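Riveck build notes, July, morning

Big session on the save system last night and I want it all down before it leaks out of my head. Short version: the hitch is gone! Autosave on the harbor map used to stall the game badly enough that playtesters thought it had crashed, and now you can't feel it at all. I ran the Vasport level start to finish with autosave on every checkpoint and never once noticed it firing, except for the little spinning icon.

What was wrong: we were walking the whole world every time, all 1,020 tracked objects, packing them into one blob and writing it on the main thread. Most of those objects never change. A crate you haven't touched is the same crate it was at load. So now each object raises a flag when its state changes and the autosave only collects the flagged ones. On a normal checkpoint that's a small handful. The full write still happens when you quit to the menu, where a pause doesn't bother anyone.

Worst stall on the old build was 623 milliseconds, on the ferry checkpoint (of course it was the ferry). On the new build the same spot stays inside the frame budget for 90 frames a second. I went back and loaded the old build again just to enjoy how bad it was.

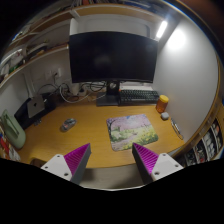

The write itself has moved to a worker thread, and this part took most of the evening. First try, the worker was reading inventory data while the main thread was still changing it, and I got a save where the player owned a lantern and had also already sold it. Fun bug, terrible for anyone trying to finish the quest. The fix is a plain copy: the main thread copies the flagged state into a buffer, hands it over and forgets about it. Costs a bit of memory. Fine by me.

Old saves: they load. The version number goes up to 7 and the loader fills in the missing flags as clean. I tried the three ancient ones from the Beltthorpe demo and two came up perfectly. The third puts you under the pier. I'm fairly sure it did that in the demo build too, but it needs checking before we blame anything.

Things still open:

Doors. A door that's halfway through its swing when the save hits comes back closed, and if you were standing in it you get shoved into the next room. Best guess is the flag goes up at the end of the animation when it should go up at the start. Small change, will do it today.

Weather isn't flagged at all yet. Rain stops on reload. It looks kind of lovely, to be fair, but no.

Console build not tested. Everything above is PC only, and the storage calls are different enough over there that I don't want to promise a thing. If anyone gets time on the dev kit before me, run the ferry checkpoint first and write the stall number in here.

Also, while I was in there: the save slot screen now shows the location name under the timestamp. It was a ten-minute job and I can't believe we shipped a demo without it. Long names run into the delete button, so "Nic Aodha Lighthouse, Upper Gallery" is a mess right now. Either we wrap the text or we shrink it. I vote wrap.

Branch is pushed, not merged. Please hammer on it, especially anything with merchants, and put broken saves in the shared folder with a line on what you were doing at the time. Doors next, then rain.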